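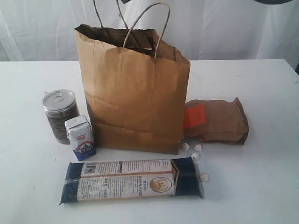 Packing Order Planning for a Paper Bag
Project report, Robot Software course, Niltden Technical College

1. Task

The assignment was to write a planner that takes a set of groceries on a table and produces the order and poses for putting them into a standing paper bag. The arm, its driver and the low-level controller were provided by the lab. Our group of two wrote the perception node, the planner and the logging tool. Work started in February and the last runs were made in May.

We chose a paper bag over a plastic crate, which the other groups used. A crate has fixed walls and can be modeled as a box. A paper bag has a rim that folds inward, a handle that can stand up in the way of the gripper, and walls that move when something touches them.

2. Software structure

The system has three nodes. Perception publishes a list of objects, each with a class, a bounding volume and a confidence. The planner, which we called Jerno, reads the list and publishes a sequence of pick and place steps. The executor turns each step into motion requests and reports success or a failure code.

All three write to the same log through Nusum, a small recorder made by an earlier group. We changed it to store the full object list with each step. Before that change it was not possible to tell whether a bad plan came from a bad list or from the planner.

3. Perception

Segmentation runs on the color image and the masks are then applied to the depth image. The table and the backdrop are both white, so the background was easy to remove from the color image. Small pale items were hard for the same reason. Their masks often broke up or were dropped by the size filter. We lowered the size limit and added a check that the depth points stand above the table plane.

Clear packaging was the second problem. On a clear canister the depth camera returns points from the contents, the far wall or nothing at all. We fit a cylinder to the mask outline and take the height from the metal lid, where the depth is usually valid. For pasta in clear plastic we use the printed label to find the long axis and then extend the box to the ends of the mask.

The target bag and a smaller brown bag lying on the table were confused early on. Both are brown paper and the classifier had little else to go on. We now require the target to be taller than it is deep and to have an opening found from above. The opening is stored as a polygon, and the handle is stored separately as a keep-out volume.

The training set has 2549 labeled images taken in the lab under the same lights. We did not test with other lighting.

4. Planning

Each object gets a weight class, a crush class and a preferred orientation from a table we filled in by hand. The first version sorted by weight only and put the heaviest first. This placed the pasta at a point where it had to be laid across other things, and it did not fit lying down in the bag.

The second version searches over orders and orientations. The cost has a term for soft items under hard ones, a term for leaning loads on one wall, and a term for distance between the gripper path and the rim. Long items are allowed to stand on end along a wall. The search stops after 2 seconds and returns the best plan found so far.

Loose small items are placed last. Jerno treats them as one group and does not plan where each of them ends up.

5. Results

We ran 40 layouts with the final version. The planner returned a valid sequence for all but three, and in those three the rim polygon was too small for any item to pass through. Execution was weaker. The most common failure was the gripper touching the handle, mainly when the handle moved after the first placement and the stored volume was out of date. The next most common was a missed pick on a small white item.

Updating the bag model after every placement reduced the handle contacts but made each run almost twice as long. We kept the update and made it optional in the config file.

6. Remaining problems

The wall stiffness value is a constant and does not match a bag that has been used many times. The crush classes should come from data. The executor also has no recovery for a bag that tips over, so it stops and waits for an operator.

We read the Rautiainen packing library before writing our own search and borrowed its way of storing orientations. Its container model assumes rigid walls, and we did not find a simple way to change that in the time we had.

The code, the config files and the logs for the final runs are in the course repository under the group folder. The readme lists the build steps and the order in which the nodes must be started.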